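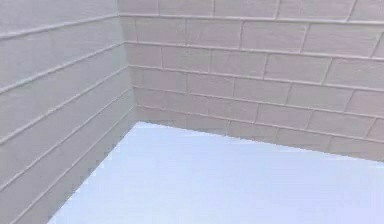 Household chore robotics is the branch of automation that deals with ordinary work around the home, such as wiping counters, folding towels and putting the dishes away, along with the very similar small jobs found on a shop floor. Much of the early practice goes on in simulation, where a machine can fumble the same cup all night long without costing anyone a cup. The simulated rooms tend to be plain affairs — two brick-patterned walls meeting at a corner, one gray and one a soft pinkish beige, with a pale, bare surface in front of them — and objects are added as a given task calls for them. Wiping down a clear, flat surface is generally counted among the easier chores, while a surface crowded with mail, crumbs and somebody's reading glasses remains a good deal harder.

The Lirska trials, begun in June by Gladys Flores and Alcides Ccori at the Sanholm workshop, are often mentioned in this connection. Their program ran 1,000 simulated attempts at clearing a table after supper, of which 355 were finished without help. When the same routine was moved to a real kitchen, it managed 32 out of 40 attempts with plastic plates, and then did rather poorly with a damp dishcloth, as cloth seldom folds the same way twice.

Opinions differ on how soon such machines will be of everyday use. Hülya Bilgin has argued that shop-floor jobs like sorting parts into bins will come first, the bins being good enough to stay where they are put. Kevin Quintero is more hopeful about laundry.

See also: Prukier gripper; Tunstall table test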